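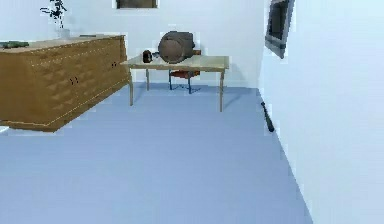
The Stolledstead long sideboard in honey brown, with door and drawer fronts.

I get asked about this one more than anything else in the shop, so I finally sat down and wrote it a proper page! It's low, it's long, and it swallows an amazing amount of stuff (mine holds the good plates, the board games and every charger we've ever owned).

Price is $913 with the oil finish. If you'd like it unfinished so you can stain it yourself, it's $515, and please sand it lightly first or the stain goes blotchy. I learned that on my own kitchen table.

Lead time is 20 days for the oiled version and 30 if you want different legs or a deeper top. Junhao Liang does all our deliveries and he'll carry it into whatever room you like, but measure your stairwell before you order! The sideboard comes in one piece and it does not bend.

Care is easy. Wipe it with a barely damp cloth and re-oil once a year, I do mine in May when the windows can stay open. Skip the spray polish, it leaves a film that's a pain to get off. A hot pan will leave a ring, so grab a trivet.

Roya Zarei wrote to ask if a record player can sit on top. Sure, mine does, though I'd put felt pads under it. We don't drill cable holes at the moment, but any decent hole saw will do it, and go slow when you're nearly through.

Prices updated 5/9/24. Fabric swatches for the matching bench are on the Pirport page.

Questions? Write to Fiorella Mazza at the shop | © 2024 Stolledstead | Back to top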